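Two-Arm Bench Cell, Gullthorpe – Workshop Notebook
Friday, June 29, 2018

Cable restraint, wrist zeroing and gripper check, both arms. Steamers and cutting board on the brown work surface for the handling runs.

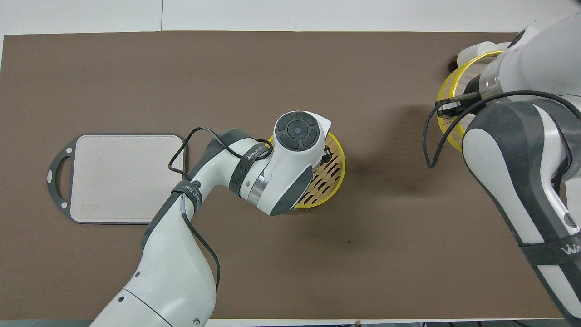 State of the cell before work

Left arm had been faulting on wrist rotation since the last change of task set. Fault is intermittent, clears on restart, and comes back somewhere past two-thirds of travel. The log gives a following error on the last joint and nothing else. Right arm clean over the same period.

First suspicion was the gripper cable. It runs down the outside of the arm from the wrist, and the slack below the elbow has grown every time somebody has re-strapped it. The loop by the wrist is also large enough to pass over the cutting board when the arm works on that side. No snag logged against the board, but the handle has a cutout and I don't like a loose cable near it.

Cable and straps

Powered down, brakes confirmed on, left gripper unplugged at the wrist end. Continuity good on all conductors with the cable straight. With the cable bent by hand near the connector, one signal pair dropped out at a tight radius. Tried it three times, same result each time. Jacket not split. Cable tagged bad and put in the return box for Allemlow.

Replacement is the 900 mm length from the Brisurard kit. It is shorter than the old one and takes up most of the slack. Routing:

- leave the connector straight, no bend until past the metal ring
- first strap on the forearm, snug enough that it won't slide but still turns with a firm push
- free loop across the elbow, set with the elbow at full bend
- second strap on the upper arm, then down to the base

Elbow loop was too tight on the first go. It pulled on the forearm strap at full bend, so I let out a bit and re-did it. Straps are the black ones with the white print. Don't swap them for zip ties. We did that in February and marked the covers.

Right arm cable left as is. The loop off the gripper hangs lower than I would like but it tested fine at every radius and it stays off the surface through the normal pick path. To be looked at next service.

Wrist zero

Left wrist read 3 degrees off the mark with the arm in the home pose. Could have been knocked while the cable was being pulled about, could have been like that for weeks. Re-zeroed from the wrist pad with the arm in hand-guide, saved, restarted, checked again. Holds.

The saved poses for the left arm were taught with the old zero, so every one of them is now out by the same amount. Re-taught the steamer approach and the two board poses. The rest are flagged in the pose file and will not load until someone re-teaches them. That is deliberate, please don't clear the flags.

Gripper check

Fingertips wiped with alcohol, both sides. Right gripper holds a steamer by the edge and tilts it without trouble at the current force setting. The rim is the only place worth gripping. Bamboo has some give and the force limit that suits the cutting board is too high for it, so the two objects now have separate settings in the Yupanqui config. If you add an object, add its own entry. The default is whatever was used last.

Left gripper approaches from over the steamer and the wrist hides most of the work from above. Lining up by eye from the head view is poor for that reason. Use the taught approach and correct in small steps.

Runs after the repair

18 cycles on the steamer sequence, both arms, half speed. No following error on the left wrist. One missed grip on the right, steamer had been set down too far toward the back. Not an arm fault. Then full wrist travel on the left with nothing in the gripper, slow and then at normal speed, no fault either way.

I'm not calling it closed yet. The old fault could go most of a day without showing.

To do

- re-teach flagged left arm poses
- order two spare 900 mm cables
- retorque base screws, both arms – not done today, wrench is out for calibration
- tape corner marks on the brown surface for the board and the steamers
- shorten right gripper loop at next service
- check left wrist zero again after a week of running

Last updated: end of shift, after the full-travel test

Gullthorpe Workshop – internal notebook, not for distribution | Contact: cell bench desk | Back to top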